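Rice stuck on the bottom of steel pot, how to remove?
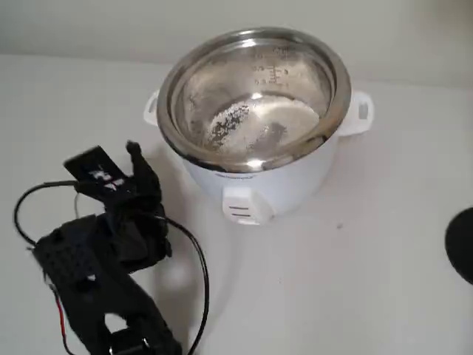

I have this small cooker for 2 years and the inner pot is stainless steel, no coating. Every time there is a layer on the bottom, white and some brown-black spots. I soaked it for one night in cold water, it became softer but the dark spots stay. Can I use steel wool? I don't want to scratch the water marks inside.
– Kastska

2 answers

Angus Skinner
No steel wool please. Take the pot out, put in warm water and 2 spoons of baking soda, wait 4 hours, then rub with a wooden spoon. Dark spots need vinegar, but use it after rinsing – not together with the soda. Dry the outside well before you put it back.

Wakitent
same problem with mine. I just rinse the rice more and unplug when it switches to warm. 13 minutes rest with the lid on, then it comes off easier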